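Common Rules for Robots at the Kitchen Table

When a robot arm handles items that leave residue behind, the condition of the work surface becomes part of the task. That is the premise of a set of good practice rules issued in June by Wideck, which trains operators for household automation projects. The rules cover 12 points, and most of them concern cleaning, lighting and the wording of records.

The need became clear during a review of 1,035 recorded sessions at the Brurnent site. Two operators could log the same session in different ways: one would call it complete, while the other would mark it down for crumbs on the table.
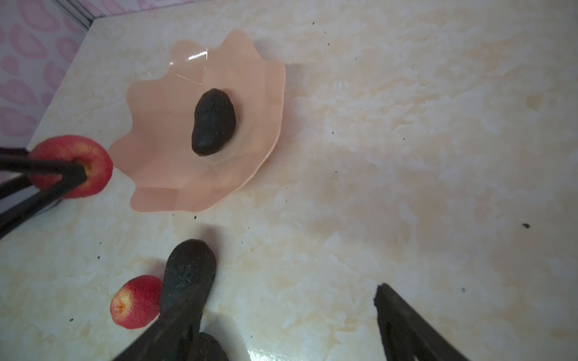
Aniela Zawadzka
Contributing Editor, Standards and Practice

Dark crumbs on a pale marble pattern are easy to spot, and so are those on the tip of a gripper finger. Under the new rules, both must be recorded. A lump placed in a bowl counts as placed, whatever has fallen on the table, but the debris is entered on a separate line. Fingers are wiped between sessions and the surface is cleared.

The rules also address naming. An operator who cannot tell whether a red, round item stands for an apple or a tomato is to write "red round item" and leave the matter there. Guesses made early tend to be copied into every later record - and correcting them takes far longer than writing a plain description.

Wideck allows 3 kinds of stoppage to be logged without a supervisor's signature. All others are referred to the site lead before work resumes. Sites have 18 months to adopt the rules in full, and Gurkine has asked that its own cleaning schedule be accepted in place of the standard one. That request remains under review.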